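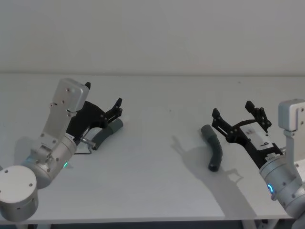 Short bent tube, dark grey, above a white tabletop.

Pipe elbow

A pipe elbow is a short curved length of tube used to change the direction of a run of pipe or hose. Flexible types are moulded in rubber or soft plastic, rigid types in metal or hard plastic. The bend is stated as the angle through which the flow turns, most often 45 or 90 degrees.

A long-radius elbow has a gentler curve than a short-radius one and causes less loss of pressure. Ends may be plain, threaded or socketed. Plain flexible ends are pushed over the pipe and held by a clip.

In the Prinden series the leg length is 80 mm on small sizes and 200 mm on large ones, with a wall of 4 mm.

See also: Hose clip; Pipe bend; Tee fitting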